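Budget section, by Shuk-fan Su (with Meenakshi Poojary checking my math)

So our team had $2166 to spend and a very long wish list. The plan in January was to buy the arm first and work everything else out later - bad plan! Meenakshi talked me into mocking up the peg task in simulation before we ordered a single part, and I'm so glad she did.
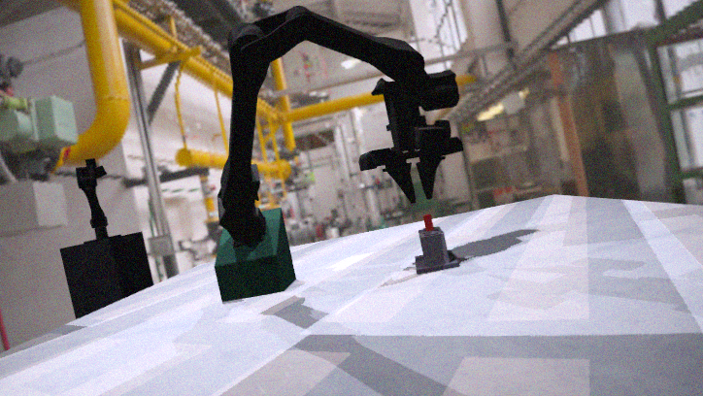
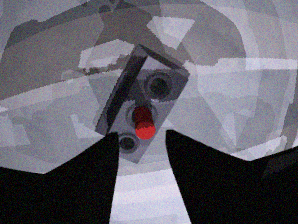 Peg task in the simulator: the arm over the fixture, then the fingers and the red peg close up.

I went in thinking the gripper was where the money should go (I had a fancy one from Vulel picked out). After playing with the sim for a while I cared way more about finger shape and a second camera down near the wrist. Fingers we can print ourselves, and Triltumberg quoted us a camera we can live with, so the fancy gripper is off the list.

We capped the order at $2000 and kept the rest for shipping and spare fasteners. Fellis wants 6 weeks for the arm, so that goes in first. The fixture can wait - we'd like two of them, and I still have to ask the machine shop if they'll charge us for the second one.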